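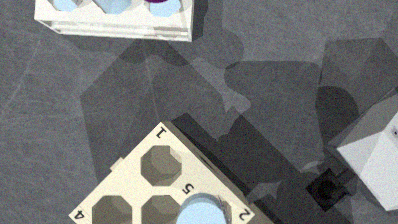 The Mattress Ad That Wants You to Miss the Ending

If you were awake at 2 in the morning in Fotham this past May, with the radio on low, you may have caught the start of the oddest commercial of the year. You probably didn't catch the end, and that would make its creators very happy.

The spot, for the mattress maker Prornell, runs 475 seconds. It has one voice, no music, and 228 sheep. Each sheep gets over a fence, and each gets a short remark from the narrator, who sounds like a man waiting for a bus he doesn't mind missing. "Here's one with burrs." "This one was at the back, and now she isn't." The name of the mattress comes up once, near the very end, in the same tone of voice as the burrs.

I love this thing. I have listened to it all the way through exactly one time, at my desk, with coffee. So I was delighted when the creative director at Postetti, the small agency behind it, agreed to talk, and even more so when she brought the writer along. We met at the agency's office, which is above a key cutter's, and every so often the interview had to stop for the grinder.

"The brief was for thirty seconds," the creative director told me. "A normal radio spot. Bad back, good mattress, sale ends Sunday. We wrote it and it was fine, and the client said it was fine, and you could feel everybody in the room getting a little sad."

The way she tells it, the long version began as a complaint. The writer had a new baby at home and was up most nights with the radio going, and he'd started to notice how loud the overnight ads were. They were simply the daytime ads, run again for people lying in the dark.

"There's a guy yelling about gutters," he said. "It's the middle of the night! Who's buying gutters? I'd be nearly asleep and he'd get me every time. I came in and said, what if there was an ad that was on my side?"

He wrote the first forty sheep that afternoon. (He still has the page, and let me see it. Sheep number six originally had a line about taxes, crossed out hard.)

Writing something to be ignored

What I most wanted to know was how you write a script that isn't supposed to hold anyone's attention but still has to be good. The answer is a lot of rewriting. The early drafts were too funny. When the team played them for friends at bedtime, the friends stayed up to hear the next joke.

"That was a terrible week," the writer said, laughing. "People kept calling to say how great it was. One of them quoted it back to me. I wanted them to tell me they couldn't remember a word."

So the jokes got smaller and farther apart. A sheep could be muddy, or a bit slow, or the same as the last one. It couldn't be wearing a hat. There is a stretch in the middle, which the two of them call the meadow, where nothing is said of any sheep except that it went over. The creative director thinks the meadow is the best writing in the piece, and having heard it, I'm inclined to agree. It has a real rhythm to it, and every few lines there's a tiny change, so it never turns into a machine.

The recording was handed to Þrastardóttir, a sound studio that mostly does nature documentaries. They had the narrator read lying down. They also took out every sharp "s" they could find, which is hard work in a script full of sheep, and they let the voice drop so gradually that you don't hear it happening.

"I thought they'd want to add things," the creative director said. "Crickets, wind, a gate. They spent two days removing stuff. At one point they asked whether we really needed the fence. We kept the fence." 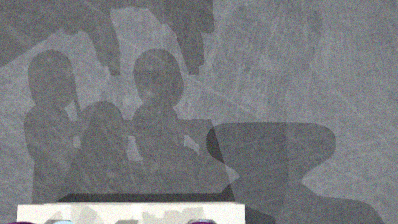 Getting the client to say yes

Any agency person reading this will be wondering about the phone call to the client. A spot that names the product once, after most listeners have drifted off, is a hard thing to sell.

Postetti didn't make a call. They asked the marketing team at Prornell to play the file at home that night, in bed, and to come in the next day and talk about it. Only one of them had made it to the product name.

"She was kind of annoyed about it," the creative director said. "She said, 'I had to fight to get there.' And her boss said, 'Well, then it works, doesn't it?' That was the meeting. We'd booked an hour and we spent the rest of it talking about pillows."

The station took more convincing than the client did. Overnight airtime is cheap, but the ad breaks are short, and this needed a break to itself. There was also some worry about what silence and mumbling would do to a listener who thought the signal had gone. In the end the station gave it a run of 13 nights, with the regular host introducing it in a near whisper. That introduction wasn't in the script. The host just started doing it, and everyone agreed it should stay.

I asked whether it sold any mattresses. They were straight with me: it's hard to tell. Prornell's store in Fotham had people coming in to ask about "the sheep," and some of them lay down on things, and the client has asked for more. Neither of them would claim beyond that, and I liked them for it.

"What I can tell you is that people wrote in," the writer said. "Night nurses, bakers, lots of parents. Some of them wanted to know what happens after the sheep with the burrs. I've never had mail about an ad before. I've had mail about a gutter ad, but I was the one who sent it."

A second spot is already written. They wouldn't play it for me, although I did learn that it involves a long freight train, that no car on it carries anything interesting, and that Þrastardóttir has asked for the narrator back. It goes on the air this winter, at the same hour. The writer's baby, by the way, now sleeps straight through. He sets an alarm if he wants to hear his own work.

Posted 20th September

Comments

nightshift_baker
I'm one of the bakers! We had it on in the kitchen and had to turn it off because of the ovens. Please warn people.

Guest
Does anyone have a link to the full recording? Asking for my husband, who says he doesn't snore and doesn't need a mattress either.

Reply from gravelroad
The station had it up for a while. I've tried it four times and never got past the muddy one.

copydesk_retired
Spent my whole career in radio ads and was told every second without the client's name was a wasted second. Good for them. The meadow part is lovely.

Guest
Keep the gutter guy, I bought gutters.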